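Chore Session Participants - Gilum Home Robotics Study

Can a machine fold your laundry yet? Sort of, sometimes, and we would love your help finding out how far it has come. We're looking for 12 people who do chores at home or work on a shop floor and who have opinions about how those jobs should be done. You don't need to know anything about robots. If you've ever refolded a towel after someone else folded it, you're exactly who we want!

The study runs at our Broleck workshop and is led by Rekha Shukla. Over the past year our team has logged 793 attempts at everyday jobs: hanging shirts, wiping counters, stocking a low shelf, pairing socks. Boxes and cans are going pretty well. Cloth is the fun one, and also the hard one - it sags, bunches up and hides its own corners, and a shirt never lands the same way twice. A person sorts that out by feel without thinking. Our machines still need a lot of practice.
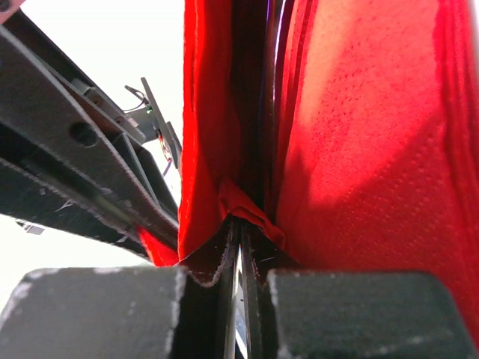
Gripper holding a pinch of red cloth, Broleck workshop.

What you'd be doing

You'll come in for four sessions of two hours each. In the first you do the chores your own way while we watch and ask (many!) questions. In the next two you guide the arm by hand through the same chores, with one of us beside you the whole time. In the last one you score the robot's work, and please be as picky as you are at home. A crooked fold is a crooked fold.

We pay $19 an hour, plus bus fare or parking. There's tea, and usually something baked.

Who can apply

- Adults 18 and over
- Comfortable standing for part of a session (stools are available)
- Left-handed people very welcome, we have had far too few
- Retail, hotel or laundry experience is great but not needed

You can stop at any time and still be paid for the hours you've done. Sessions are recorded on video, and we'll go over the consent form with you before anything starts.

How to apply

Send a few lines to Harsh Bhatt through the contact form. Tell us which chore you would hand over tomorrow and which one you'd never trust to a machine - we read every answer, and they often change what we try next.

Last updated: December 12, 2021

Contact | © Gilum | Back to top

This site uses cookies to remember your settings. Accept / Manage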